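About Us

February
By Oda Lindholm

Print this page | E-mail this page

Prenora is a shared workshop with a robot in it. Some people would put that the other way around, and they are mostly the ones who built the robot. The rest of us joined to fix chairs and cut shelves, and found a few months later that we had opinions about joint encoders.

We started with one room, a bench, and a drill press that had been painted twice in different greens. There was no plan to go into automation. Sølve Strömberg wanted something to hold a lamp over his soldering, and a lamp holder that moves by itself is most of an arm already. The first one had two joints and a strong preference for the left. It could hold the lamp very well so long as the soldering was on the left.

That was Nerker. We still have it. It hangs over the coat hooks, and new members are told it is art.

The second machine, Jenari, was meant to be serious. It had four joints, a gearbox Gaëtan Marchal printed nine versions of, and a controller in a cookie tin. The parts came to $2,490, which we wrote down as $450 in the first estimate, and the estimate is framed next to the kettle. Jenari could pick up a wooden block from a known spot and put it down in another known spot. If the block was anywhere else, it performed the same motion with the same confidence and put down nothing. We ran it that way through one open evening and got polite applause.

What we do now

The current project is called Kelmendi, and it is the reason most people find this page. Kelmendi is our attempt at housework, in software first and in metal second. We picked the bathroom because everyone has one, everyone would like it to be somebody else's job, and the kitchen group had already taken the kitchen.

The order of work goes like this. A member builds a room in the simulator, drops an arm into it, scatters some things around, and writes down in one sentence what the arm is supposed to do. Then the arm tries. Only when a routine holds up on screen does it get anywhere near the bench, where parts cost money and Primo Martinelli keeps the fire extinguisher. He keeps it closer on Thursdays, when the beginners are in.

The scattering matters more than you would expect. Our early rooms were beautiful. Every roll was on its holder and every lid was clean, and the arm did splendidly, having nothing to do. So there is now a house rule that no test room may be tidier than the home of the person who made it. Members interpret this with more candor than I was ready for. Toilet paper goes on the floor. Things get left on the lid that have no business on a lid, on the theory that a real arm will meet them sooner or later. The colors are whatever the builder felt like that day, and we gave up arguing about it after the orange bathtub.
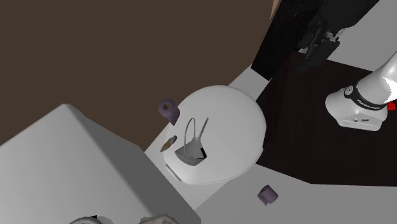

Gaëtan thinks we should have started with something rigid. His view, given at every monthly meeting and once by postcard, is that a mug or a block tells you where it is and stays that shape, while anything with a strap on it is a negotiation. He would like it known that elastic in a simulator is a matter of faith, and that he voted for the garage.

He lost that vote, but he has a point about straps. A thin loop is easy to see and miserable to grip. Close the fingers a hair too early and they pass through the middle of it; close them late and you have pushed the whole thing off the far side. Our routine for soft items now ignores loops altogether and goes for the body. It took us a season to arrive at this, and anyone's grandmother would have said it on the first day.

Rolls were a different education. A roll standing up and a roll on its side are the same object to a person and two unrelated problems to a gripper. The standing one can be taken from above. The one lying down would like to leave. We have one saved run, number 2837, in which the arm follows a roll the full length of the room at a respectful distance, like a store detective. It is shown to all new members.

How the place runs

Membership is by the month. You get a shelf, a key code, and the use of everything that doesn't have tape on it. If it has tape on it, somebody is waiting for glue. The simulator runs on two desktop machines by the window, and you can book them in blocks of 8 hours, which sounds generous until you have tried to get cloth to behave.

You don't need to know how to program. Sølve Vik came to us to restore a rowboat and now writes most of the grasp code. (There are two Sølves. We have tried nicknames. They both answer to everything, so shout and see who comes.) The rowboat is still here, in the corridor, and holds the spare aluminum.

Beginners usually start by building a room. It takes an evening, it teaches you the menus, and you get to watch a machine fail in a bathroom of your own design. After that most people pick a single small job and stay on it: lifting, turning, putting down gently. Putting down gently is the unpopular one. We would be very glad of someone who likes it.

On the hardware side, the bench arm for Kelmendi has its base, its shoulder, and nearly 450 screws in a jar that used to be sorted. The wrist is waiting on bearings. The hand exists as a drawing, a second drawing that disagrees with it, and a cardboard version which has so far outperformed both.

What we don't do

We don't sell robots. We don't repair robot vacuums, although people bring them, and Primo has been known to take one into the back and return it looking better. We can't build you an arm for your factory. We did once say yes to a bakery, and we are all still friends, and we would like to keep it so.

Visiting

The door is open Thursday evenings from seven. Ring twice; the first ring only wakes the compressor. Wear shoes you don't mind, bring a project or borrow one of ours, and please don't ask Nerker to wave. It can, but only to the left, and then it has to be reset with a broom.

Print this page | E-mail this page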